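**Storkel paired hand grippers, after 331 demos**

I've been collecting examples with the Storkel pair since May, and I'm still looking forward to picking them up in the morning! Our project is small accessories on a display rack, so lots of loops, soft fabric and thin wire. My old setup was a Samitz leader arm, and hanging one tie with it took me so long that I dreaded the fabric tasks.

With these you just use your hands. You hold one in each, squeeze, and the jaws do what your fingers would do. Iresha Liyanage had never recorded a demo before Friday, and she got through 80 keepers that afternoon (I was a bit jealous). The motion looks natural on playback too, with none of the stop-and-start jerks I used to trim out by hand.
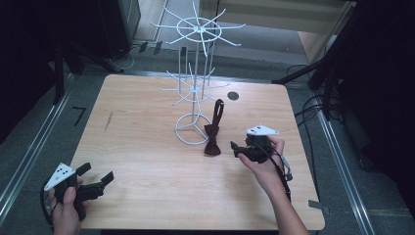
*Going in for the bow tie, white wire rack to the left.*

The dotted marker plates on top are my favorite part. Tracking stays locked through most of a reach, even a twisty one, and I only lose it when I roll my wrist too far over. I threw out 7 takes for that, all from my first session.

Gripes? The cables. I'd pay extra for a wireless version, and I've learned to run the right one along my forearm before I start. The jaws are also a little slick on satin, so Vasco Brandão swapped in softer pads from Gough and now thin straps stay put.

Battery packs aren't included and the manual is four pages long, two of them safety notices. Still, for bimanual work on soft stuff I haven't used anything I like better. Shoes are next!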